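Workshop tips: planning the money for a small bench arm

Most of the questions sent to this page about bench arms concern the arm itself: reach, payload, repeatability. Those numbers are easy to compare and they are printed on every data sheet. The items that upset a budget are usually the ones with no data sheet at all. The notes below are in the order we would work through them for a single arm doing light handling of household objects, such as cups and mugs that go on and off a mug tree.

Start with the task and write it down in one sentence before asking for a quote.
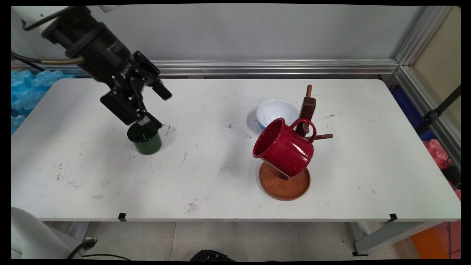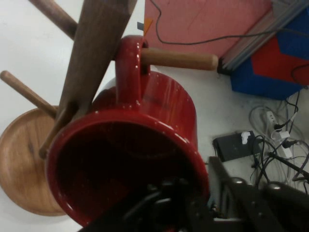 Kumiko Ogura wrote in to disagree with the order. Her view is that the table should be specified before the task is even written down, as the table decides where the arm can be bolted, and where the arm is bolted decides which tasks are possible. She would put a quarter of the first-year money into the table, the frame and the wiring, and buy a cheaper arm with what is left. We think a quarter is high for light work. The point about mounting is fair, and the table has been moved up the list accordingly.

Table and frame

Buy the table for stiffness first and surface second. A white top will show every scuff within a month or two and this does no harm, although marks can confuse a vision system that was set up on a clean surface. If vision is part of the plan, budget for a second top or a replaceable sheet.

Aluminum extrusion is the usual choice for rails and camera posts. Order it cut to length. The saving from cutting it yourself disappears with the first piece that is not square. Order twice as many T-nuts as the drawing calls for.

Check the floor. A tiled floor is rarely flat over the length of a table, and leveling feet are cheap when ordered with the legs and irritating to add later.

Arm

Payload on the data sheet normally refers to what the wrist flange can carry. Subtract the gripper, the adapter plate, any wrist camera and the cable before comparing it with the object. On small arms this can remove half of the figure.

Reach should be checked with the gripper fitted and pointing the way it will point in use. An arm that reaches the far edge of the table with the wrist straight out may fall well short of it with the fingers pointing down.

Ask for the price of a replacement wrist cable and the delivery time. If the supplier cannot answer, add a spare to the first order.

Gripper

For rims and handles, a parallel-jaw gripper is the sensible first purchase. Three things to settle before ordering:

Opening width. Measure the widest thing you intend to pick up, then decide whether it will be held around the body or by the rim. Holding by the rim allows a much narrower and cheaper gripper.

Finger shape. Stock fingers are made for blocks. Allow for two further sets, one of which will be wrong.

Bulk near the target. On a mug tree the pegs, the post and the neighboring mug all take up room, and the body of the gripper needs space as well as the fingers. Make a cardboard mock-up at full size and move it through the job by hand. It costs an evening.

Cameras and storage

A fixed camera over the table and a small one at the wrist cover most needs. The fixed one gives the layout; the wrist one gives the last part of the approach, where the arm tends to block the other view. Buy both from the same maker if you can, so that there is one driver to maintain.

Storage is regularly left out of the estimate. Two cameras recording through a working day will fill a 256 GB drive sooner than expected, depending on resolution and frame rate. Work out the figure from your own settings and double it.

Power and cables

Count the adapters on paper before buying a power strip. Arm, gripper, cameras, network switch, computer, screen and lights can come to 8 outlets, and block-type adapters cover the one next to them. Buy a strip with wide spacing, or short extension leads, and mount it off the work surface from the start. Cable trays, clips and braided sleeve are a small line on the order and should be on the first one.

Leave slack at the wrist and test it at the joint limits by moving the arm slowly. A cable that is fine in the middle of the range can be tight at the end of it.

Test objects

Mugs, cups, bowls and a mug tree belong in the budget as consumables. Buy spares of each at the same time – the Kurkberg mugs we started on were withdrawn in June and the replacement has a thicker handle, which meant teaching the hanging position again. Glossy glaze produces highlights that move with the lighting, so include at least one glossy item if the final job will have them. Keep a matte one for setting up.

A wooden mug tree should be weighted or fixed down. The light ones shift when a handle catches on a peg, and every saved position is then slightly off. Double-sided tape under the base is adequate for trials.

Contracts and support

We have had quotes from Flurulier and from Wisard for comparable arms. The Flurulier price was lower and excluded the controller license after the first year. The Wisard price included it, along with a training day we did not need and could not have removed. Ask both kinds of supplier for the total over three years on one sheet.

Hinata Ichikawa adds that used arms should be bought with the controller, the pendant and the original cables together, and that a missing pendant can cost around a third of the purchase price to put right. Ask for the hours on the joints and a video of the arm moving under load.

Rough split for a first year

Arm and controller, 50 percent. Gripper and fingers, 12. Table, frame and feet, 13. Cameras, lights and storage, 10. Power and cabling, 4. Test objects, 1. The remaining 10 is held back, and should not be allocated until the arm has run for two months. In our case most of it went on a second set of fingers and a longer post for the fixed camera.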